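Trerneo 机器人操作规范工作组
关于公开招募《桌面装配任务仿真评测操作规范》试评参与人员的通知

发布日期:2018年1月16日

各有关单位、各位同行:

为统一桌面机械臂装配任务在仿真环境中的布置、操作与记录方法,Trerneo 机器人操作规范工作组会同 Bindex 实验中心编制了《桌面装配任务仿真评测操作规范(试评稿)》。现面向社会公开招募试评参与人员43名,对试评稿各项条款的可执行性进行检验。有关事项通知如下。

一、工作背景

试评稿适用于单臂、双指夹爪在木质桌面上完成的小型零件装配任务,对零件摆放、目标区域标示、夹爪接近姿态及异常中止等环节分别作出规定。目标区域在仿真桌面上统一以黄色细线框标示,线框不具有实体,不参与碰撞计算。

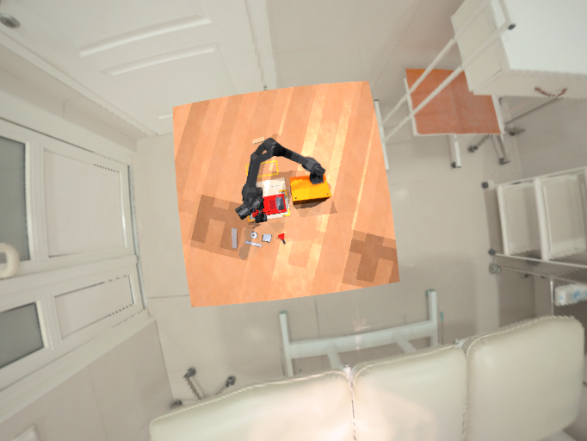

编制过程中,工作组共整理操作记录1,832条。各单位对“接近”“对位”“放置完成”等术语的理解存在差异,同一段操作由不同人员判读,结论时有不一致。本次试评的主要目的,即在于检验术语定义与判定条款能否为不同背景的人员一致执行。

二、参与人员职责

参与人员须在规定期限内完成下列工作:

(一)场景核查。每次操作开始前,对照布置单核查机械臂底座、底板、待装零件及黄色线框的相对位置。散放零件应逐件登记,与布置单不符的,不得开始操作,并应填写偏差说明。 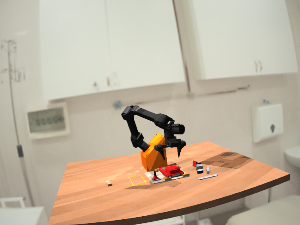

(二)遥操作执行。按照试评稿第四章的要求,控制夹爪自上方接近目标零件。双指进入零件两侧后,应先行停顿,确认指尖与零件及周围角件之间均留有间隙,方可闭合。未经确认即行闭合的,该次操作按违规记录,不计入有效数据。
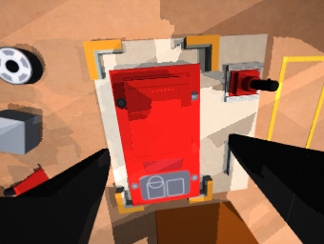 (三)判读与复核。对本人及他人的操作记录进行独立判读。判读期间,参与人员之间不得交流结论。意见不一致的记录,由工作组指定第三人复核。

(四)书面意见。逐条填写意见表,注明条款编号、存在问题及修改建议。仅作笼统评价而未注明条款编号的,工作组不予采纳。

三、报名条件

(一)年满十八周岁,具有完全民事行为能力;
(二)具有机器人、自动化、机械工程或相关专业大专以上学历,或从事装配、检测工作满两年;
(三)能够阅读中文技术文件,并能以书面形式准确表述意见;
(四)无色觉障碍,能够辨别红、橙、黄等颜色;
(五)未参与试评稿的起草工作。

有遥操作经验者优先,但不作为必备条件。工作组将在试评开始前组织统一培训,经考核合格后方可上岗。

四、操作纪律

参与人员应使用本人账号登录仿真系统,不得转借。操作中断后需要恢复的,应从最近一次场景核查开始,不得由中断处直接继续。夹爪空载移动时应保持张开,并位于零件上方的安全高度; 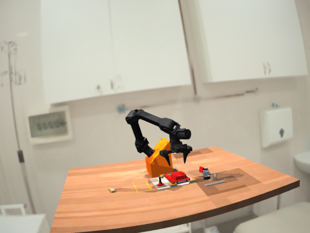 需要改变移动方向的,应先完成抬升,再作水平移动。发现零件穿透、异常弹跳或线框位置漂移等现象时,应立即中止,保留当前记录,并向值班人员报告。参与人员不得自行删除或改写任何操作记录。

五、时间、地点与补助

试评工作在 Mokoena 培训楼集中进行,具体批次以录用通知为准。完成全部职责的操作类参与人员,每人发放补助3,000元;仅承担判读工作的,每人发放2,000元。中途退出者,按实际完成的批次折算。交通及食宿费用由参与人员自理。

六、数据与个人信息

操作轨迹、判读结果及意见表仅用于规范的修订与验证,对外公布时隐去姓名及所在单位。参与人员可在试评结束前书面申请撤回本人数据,撤回不影响已完成批次的补助发放。

七、报名方式

报名人员应通过 Jakby 报名系统提交报名表、学历或工作证明及知情同意书。材料不全的,工作组将通知补正一次;逾期未补正的,视为放弃报名。录用结果由系统发送至报名人预留的联系方式,未录用者不另行说明理由。

规范修订稿拟于10月公开征求意见,届时将向全体参与人员寄送文本一份。

Trerneo 机器人操作规范工作组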